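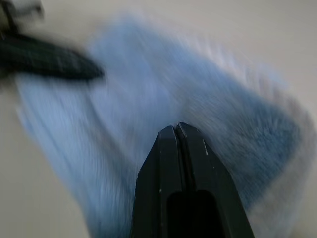

**How often should dry skin be moisturized in winter?** Twice a day, in the morning and within a few minutes of washing at night.

Thu 21 December

Fonell has released Brurnura, an unscented hand and body cream for dry skin. It comes in a 126 g tube and goes on sale in October at the Yatsenko shop and by mail order.

"We left out perfume and color," said Roksolana Ostapchuk, head of product at Fonell. "Test a little on the inside of your arm and wait 24 hours before using it on your face."

The first batch is 2000 tubes, made in Umov.

Press contact: Orest Vakulenko, Fonell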